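New Carpet Is Ready at Oyelaran House, Tenants Return to the Upper Floors

Sanport, December 28, 2023

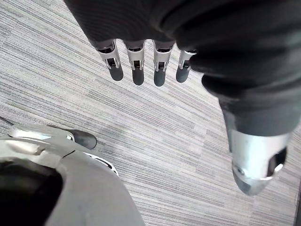

The work on the floors of Oyelaran House has finished, and the tenants of the two upper levels may move their furniture back to its usual place before the new year. The building, which stands behind the old bus station in Sanport, is rented mostly to small companies, a language school and several people who work alone. Its carpet was the same since the house was opened, and many tenants had complained about it. The new one is gray with stripes, a pattern which was chosen after quite a long discussion, and it now covers the rooms and the corridors on both levels. The ground floor keeps its stone and was not part of the project.

The work took 31 days. It was done by Edex, a flooring company from the same town, and the carpet was ordered from the manufacturer Arkau. In total, 26 rooms received a new floor. The company began at the top level and came down, so that the tenants on the lower one could stay at their desks for as long as possible.

So-ying Lam, the manager of the building, told us that the decision was made already in June, when a part of the old carpet near the copy room had to be fixed with tape for the third time. "We had repaired it again and again, and every repair was visible," she said. "People were walking around these places. At some moment it costs more to repair than to begin from zero."

The old carpet was a light beige. Tenants who have been in the house for a long time remember that it looked very elegant in the first two winters. After that the rain and the sand came in with the shoes, and the way from the elevator to the kitchen became a brown line which no cleaning machine could remove. In the rooms there was another problem, namely the wheels of the office chairs. Under almost every desk the surface had become thin, and in some rooms one could feel the hard floor under it.

Before the new order was placed, the management sent a short list of questions to the tenants. Of those who received it, 82 percent answered, and this was more than for any other question in recent years, including the one about the parking places. Most of them asked for a darker color than before. Several wrote that they did not want a plain color at all, as every crumb can be seen on it. A smaller group wished for green or blue. The language school asked for something quiet under the feet, because the classes on the upper level could be heard in the offices below.

Samples were laid out in the entrance hall for two weeks, and people were invited to step on them with their normal shoes. Lam said that this was more useful than any catalog. "In the catalog the green was beautiful. In our hall, with our lamps, it looked like a billiard table," she explained. The striped gray was not the first choice of everybody, but it had the fewest people against it, and it stayed the cleanest of all the samples during the two weeks.

The direction of the stripes was also a subject. At first it was planned to let them run along the corridors and to turn them in the rooms. The architect who advises the house was in favor of this. Some tenants, however, have opened the wall between two rooms, and they were worried that the lines would meet each other in a strange way in the middle. Edex made a drawing for each of these rooms, and the tenants could write their wishes on it.

The moving of the furniture was the part that gave the most trouble. Every tenant was asked to empty the shelves up to the height of the knee and to take all cables from the floor. The heavy cabinets were carried by the workers of Edex, but desks, chairs and boxes were the task of the tenants themselves. The meeting room on the upper level served as storage, and by the second week it was so full that the door did not close anymore. A translation office on the lower level lost two keyboards and a coffee maker in this room and found them again only last week, behind the flip charts of the language school.

There was also a delay of several days. When the old carpet was taken off in the corridor by the stairs, the workers found that the floor below it was not even. It had been filled at some time with a material that broke under the hand. This part had to be removed, filled again and left to dry before anything could be put on it. During these days the tenants used the stairs on the other side of the house, and parcels were left at the reception.

The glue was another point of worry. Two tenants with allergies had written to the management in the autumn. They received permission to work in a free office on the ground floor until the smell was gone, without paying extra rent. Lam said that the windows were kept open every evening during the work. The heating bill for this month will be higher for this reason, and the house will pay the difference.

Opinions of the result are mostly friendly. A bookkeeper on the lower level, whom we met between her boxes, told us that the corridor seems longer to her than before, but that her telephone calls have become much more pleasant because there is less echo. Her neighbor is not so satisfied. He finds the gray too serious and would have preferred one of the blue samples. He has already ordered a rug for under his table, and he asked the management whether this is permitted. It is permitted, if the rug does not lie in front of the door.

The teachers of the language school are happy with the sound, but they must get used to a new rule. Food and drinks with color, for example juice or red tea, may no longer be taken into the classrooms. Water is allowed. The school has put a table in its waiting area where the students can leave their cups.

For the other tenants the rules are few. Chairs should have soft wheels, and those who are not sure about theirs can ask at the reception, where a box of suitable wheels is kept. Furniture should be lifted and not pulled. If something is spilled, it should be pressed with a dry cloth and reported on the same day, and one should not try any cleaning product from home. The first big cleaning by the house is planned for June, and the tenants will receive the hours for their level by letter.

A part of the old carpet has found a new use. The pieces from the rooms where nobody had been sitting were still in good condition, and a local animal shelter took them for its winter boxes. Some meters were also taken by a tenant who is repairing a boat in his garage. The rest was brought away by Edex. Several rolls of the new carpet were kept in the cellar, so that damaged places can be changed later with material from the same order.

The cost of the work was not published. Lam said only that it remained inside the budget, with the exception of the uneven corridor, and that the rents will not be raised because of it. The walls on the two levels were not painted this time, although some tenants had asked for it. Now that the furniture has been moved, one can see in several rooms the lighter shapes where the cabinets were standing before. The management will collect offers for the painting in the spring.

The meeting room on the upper level can be reserved again from the second week of January. Tenants who still have boxes there are asked to take them out before this time. Things without a name on them will be brought to the reception and kept there until the end of the month.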